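23rd December

The front door of the house we rent for Christmas has been painted grey. It used to be timber, with the sort of varnish you could check your teeth in, and now it is the colour of a filing cabinet. The owners mention this in the listing under "recent improvements".

I have been noticing doors for a few years, in the way other people notice number plates, and I would like to lodge a complaint on behalf of the brown ones.

My suburb has gone grey by stages. First it was the roofs, then the gutters, then the letterboxes, and by last March the doors had started to fall. The preferred shade at our hardware shop is sold under the name Zumitz, which sounds like a sneeze and looks like the weather that gave you the cold. A tin costs $76. I know this because I was sent to buy one, stood in the aisle for a good while, and came home with sausages.

The argument for painting is always that the timber was "dated". It's a curious insult. Everything in a house is dated. The grey is dated too, and in ten years it will be dated so precisely that an estate agent will be able to name the month. What people mean is that a brown door reminds them of a particular kind of adult: someone with a good coat, a barometer, and views on when the heater may be turned on. I grew up among those adults and they could be trying. But they knew how to look after a door. My grandfather did his every second year, with a rag, a tin of something that took the skin off your nostrils, and the cricket on the wireless. We were all required to use the laundry entrance for three days. The dog never accepted this.

I'll concede that varnish is work. It goes cloudy if you ignore it and it peels if you put it on in a sulk. North-facing doors cop the sun and need doing more often than anyone wants to. Paint is easier for the first while, and then it chips, and you find yourself with a grey door with brown freckles, at which point most people buy another tin of Zumitz.

The other choice is replacement, and this is where the real money goes. A firm called Gramico dropped a brochure in our box offering the Palacios, an entry door with a brushed metal handle as long as a cricket bat and a vertical slit of frosted glass, through which you can see that somebody has arrived but not whether you want to talk to them. The brochure ran to 116 pages. I read more of it than I should have. There were 261 finishes, and I would put a modest bet on most of them being grey. There was a page on "arrival experience". My arrival experience is generally two bags of shopping and a key in my teeth, and I doubt the handle would help.

A panelled door in red-brown timber does a small job very well. The mouldings catch a bit of light, the grain gives you something to look at while you wait for somebody to find their slippers, and a knock on it sounds like a knock. Inside the house it's even better. A hallway with a dark polished door in it has a sense of occasion, as though the linen might be in a meeting.
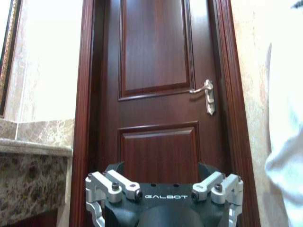 *Two raised panels, plenty of varnish, not a lick of grey.*

You can still find them at the salvage yards, usually leaning in a row out the back beside the bathtubs. The yard near us, Proron, has a shed full. They come out of houses being done up, and a fair few go straight into other houses being done up by people with opposite opinions, so the same door may cross town every couple of decades and never be out of work for long. I find this cheering.

As for the holiday house, we have it until the new year and I have promised not to raise the matter with the owners. I have, however, looked closely at the bottom edge of the front door, down where the dog from next door scratches to be let in. There's a patch about the size of a postage stamp where the paint has given up, and under it the timber is still red. I've been leaving bits of ham on the mat.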